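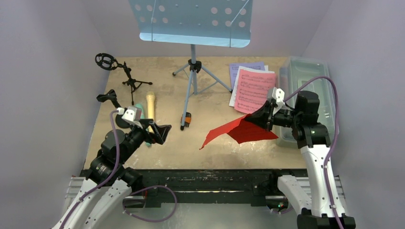
The intonation drift on the Utska recordings is mostly a room temperature problem, and I would like to settle it before we book the hall again in February. Cold air lowers the pitch of every wind instrument, and the flutes drop further than the clarinets because more of the tube sits near room temperature. The strings go the other way. Hae-won's log shows the oboe giving its A at the start of each session and never again, so by the second hour the two halves of the group are tuned to different references. Music stands matter here too, in a smaller way. A perforated desk, like the light blue one with the round holes, lets some sound pass through where a solid desk reflects it back at the player. People who hear more of themselves tend to correct less toward the section. I would not change stands and heating in the same session, or we will learn nothing about either.

On Barrett's earlier points:

> From: Barrett Tillman
> To: Wetska Chamber Winds list
>
> I went through the takes Gus sent. The slow movement is flat
> by the repeat and the strings are not. My view is that we should
> tune to 442 and let it settle. Also, can somebody confirm
> whether the piano will be serviced before the next date?
> Last time the tuner came at 2 in the afternoon and the heat
> came on after he left.
>
> I would also like to drop the repeat. It adds length and the
> second pass is always worse.
>
> Barrett

**Tuning to 442.** I am against it. The piano was set at 440 and will be again. Starting high buys you the first few minutes and costs you every entrance against the keyboard. The correct fix is a warm room and a second A before the slow movement.

**The piano.** Rafferty has confirmed the service. I have asked that the heat be turned on the evening before, so that the instrument is tuned at the temperature it will be played at. Last time it was tuned cold. The middle register moved more than the ends, as you would expect when the soundboard changes.

**The repeat.** Keep it. The problem is in the playing conditions. If the second pass is still flat with the room held at temperature, I will reconsider.

**Hall setting.** The Grurkent thermostat reads the wall by the loading door, where it is coldest. Please ignore it and use the thermometer at the conductor's position. I want 72 F there before anyone unpacks, and I would like Gus to write down the reading at each break along with the tuner's value for the oboe A.

**Parts.** Ansel still has the corrected second clarinet part. Measure 78 in the old copy has a B natural that should be B flat. Two people marked it in pencil and one of them marked it the wrong way. Please discard the old copies.

**Money.** The hall deposit is $400 and has been paid. Waweru will invoice the balance after the session. Send any mileage claims to Rafferty directly, with the distances listed per trip.

If you play flute or piccolo, keep the headjoint covered during long rests and blow warm air through before you come in. Do not push the headjoint in to fix a cold start, as you will be sharp by letter D.

Hae-won, can you post the session log as plain text? The spreadsheet opens with the time column blank on my machine.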